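Table Setters and Dish Sorters, Part-Time
Barevum, tableware hire

Barevum rents out plates, bowls and serving pieces for dinners, weddings and small parties. We are hiring part-time staff for the sorting room at our Trirnomora site. The job is based indoors and most of it is done at a table.

You will take returned tableware out of its crates, check it for chips and cracks, match it to the order sheet and put it back on the right shelf. Before an order goes out, you will also set a trial place on the table so the customer can approve the mix of pieces. Our stock is mixed on purpose. Plain bowls go out next to patterned ones, and customers often ask us to choose the combination for them. 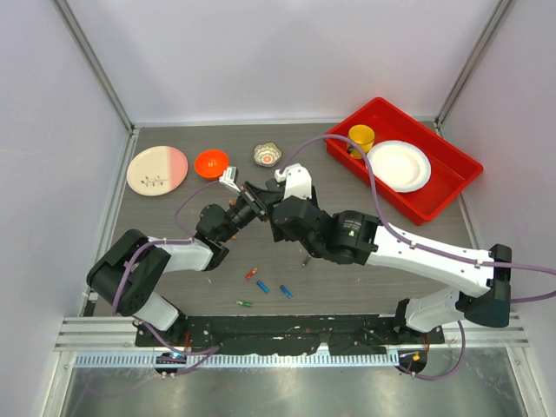

Two-tone plate with a branch-and-leaf motif, orange bowl and small scalloped floral bowl.

Shifts start at 7:30 a.m. and run four or five hours. A full crate holds 60 pieces and has to be lifted with a second person. Expect to handle about 351 pieces on a normal shift, more in January when the holiday orders come back.

You should have:
Steady hands and patience with breakable items
Good color vision, as several of our patterns are close to each other
Enough written English to fill in an order sheet
Closed shoes with a non-slip sole

Restaurant or warehouse experience is useful but not required. Training takes 13 hours, spread over the first week, and is paid at the full rate. Breakages are logged but never taken out of your pay. Staff can hire from the Plellunex and Zamfir ranges for their own events at half price.

To apply, send a short letter and a list of past jobs to Paraschiva Ciobanu, Sorting Room, Barevum, Trirnomora. Please state which mornings you can work and the earliest you could start. Applicants we want to meet will be asked to come in for a one-hour paid trial.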